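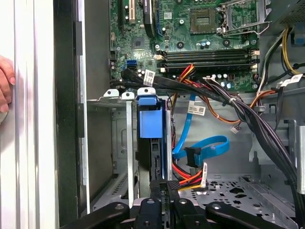
# About Plelell

Plelell is a small computer repair and refurbishing workshop with a school attached, or a small school with a workshop attached, depending on which of us you ask and what time of the afternoon it is. We take in desktop computers that offices and households have finished with, we strip them down, sort out what's good, and build them back up into machines that people can use for homework, job applications, family photos and the odd game of solitaire. Along the way we teach anyone who'd like to learn how to do the same at their own kitchen table.

We've been at it long enough to have outgrown a garage, a church hall and the back half of a bicycle shop, and we're now very happily settled at 14 Brikley Lane, behind the bakery. Come up the ramp and push hard, the door sticks in humid weather.

## How we got started

Aatos Kokkonen spent most of his working life looking after computers for a freight company, and when that company replaced every desktop in the building in one go, he asked if he could have the old ones. They said yes before he'd finished the sentence. He took home as many as would fit in his brother-in-law's trailer, stacked them along the garage wall, and told his family it would be cleared by winter. (It was not cleared by winter.)

His neighbour Li-hua Lui had taught high school maths and a bit of electronics, and she came over one evening to ask whether any of those towers might do for a student of hers who was writing essays on a phone. They fixed one up together that night with the garage door open and a plate of dumplings on the workbench. Then there was the student's cousin, and the cousin's friend, and by April they had a list on the fridge and people they'd never met ringing the house.

The name comes from a typing mistake on our first flyer, which was supposed to say something else entirely. By the time we noticed, 4000 copies had been printed and a good many were already in letterboxes, so Plelell it was. People pronounce it however they like and we answer to all of it.

## What happens on the bench

We get asked about this more than anything, so we'll go through it properly.

Every tower that arrives gets a dust-out first, outside if the weather's decent. Then the side panel comes off and the machine has a good long look-over before anybody reaches for a screwdriver. You learn a lot from looking. Are the cables tidy or has someone been in there before? Are there swollen capacitors on the board? Is the processor there at all? Plenty of office machines come to us with the socket empty and the retention lever standing up, and then it's a matter of finding a suitable match in our drawers and keeping fingers well away from the socket itself while we do it.

Memory is usually next. Some boards have four slots, some have two, and the colour of the latches tells you very little about what fits, whatever your uncle says. We test each stick by itself and then in pairs, and anything that throws an error goes in the teaching box, where it has a second life being pushed in and pulled out by beginners who don't need to worry about breaking it.

Hard drives get the most careful treatment of anything in the building. A lot of the office-style cases we see hold the drive in a coloured plastic caddy that you squeeze or pull to slide it free, and we're very fond of these, as they save a great deal of fiddling with tiny screws. Each drive is wiped before the machine goes anywhere, and if a drive can't be wiped we take it apart and recycle it. If you're donating and you'd feel better removing your own drive first, please do! We won't be offended, and Li-hua will happily show you which cable to unplug first.

Then there's the cabling, where Aatos comes into his own. He believes in a tidy bundle. Yellow and black, red and orange, the thin flat data leads, each of them should take a sensible path through the case and be tied before it gets to a fan. He leaves the original labels on their wires wherever he can, and has been known to undo a perfectly good job and start over after lunch. New helpers find this a little trying and then, within a month or so, they're doing it themselves.

After that it's a fresh operating system, an overnight soak test on the long shelf, a wipe with a damp cloth, and a handwritten card tucked in the box with the name of the person who built it and what's inside.

## Our classes

We run 2 regular courses, and neither asks for any experience at all.

**Open the Box** is our beginners' course. You'll take a desktop apart down to the bare case, lay all the pieces out on a mat, learn what each one is called, and put it back together again. Most people arrive fairly sure they'll break something. Some do, and it's fine, we chose those parts for the purpose. At the end you press the power button in front of everyone, and there's usually a cheer.

**Grullix Bench** follows on from it, and is named after the very stubborn first computer we taught it on, which had "GRULLIX" painted down the side by some previous owner. This course is for folks who want to learn fault finding: no picture, no beep, restarts by itself, smells funny. You'll work in pairs on real donated machines, so there's no answer sheet. We keep a notebook for each group and the next lot read it before they begin, which has built up into a rather wonderful pile of reading.

There's also a homework afternoon for kids, with a grown-up in the building at all times and far too many biscuits. Children are welcome to help with sorting screws and testing keyboards, and several of them are by now much quicker than we are.

## Who we are

**Aatos Kokkonen** runs the workshop. He decides what gets built and what goes for parts, and looks after the drawers, which are labelled in a system of his own. He grew up in a house where the radio was always in pieces on the table and sees no reason to change now.

**Li-hua Lui** runs the teaching side and does the bookings, the newsletter and most of the talking. If you've rung us, you've very likely spoken to her, and if you've rung us at 5 o'clock you've likely heard the kids in the background as well.

Around them there's a shifting crew of former students, retired technicians and people who came in for a power lead and stayed. We won't list everyone, somebody would be left off and we'd never hear the end of it.

**D'Souza Freight & Storage** lets us keep our overflow in a dry corner of their shed, and brings donated computers across on the small truck when it's coming our way. We're more grateful than we generally manage to say when we're all standing in the driveway with our arms full.

## How many have gone out the door

As of our last stocktake we've sent out 2167 computers. They've gone to students, to people starting work again after a long break, to a seed library, to a men's choir, and to one very determined grandmother who is writing the history of her street and has been back twice for a bigger drive. We keep the tally on a chalkboard near the kettle, and whoever finishes a build gets to rub out the old number and write in the new one.

## Giving us a computer

We're glad to have:

- desktop towers, working or not, with or without drives and memory
- loose memory, drive caddies, SATA leads and power cables
- flat monitors with their stands
- keyboards and mice, please give them a wipe
- screws, especially the odd ones you've been saving in a jar

We can't take printers, tube televisions or anything that's been through a flood. If you're not sure, send us a photo with the side panel off and Aatos will have a look and write back, often at greater length than you were expecting.

## Getting one

If you need a computer, just ask. There's a short form at the front counter, or we can fill it in with you over the phone. We charge what we can to those who can afford it and nothing to those who can't, and we take your word on which that is. Every machine comes with a monitor if you need one, and you can bring it back for help for as long as you own it.

## Dropping in

The workshop opens at 10 am and the kettle goes on at five past. Parking's best on the far side of the bakery, and there's a trolley just inside our door for heavy things, so please use it and spare your back. You're welcome to come and have a poke about even if you've nothing to give and nothing to fix. Somebody will clear you a stool.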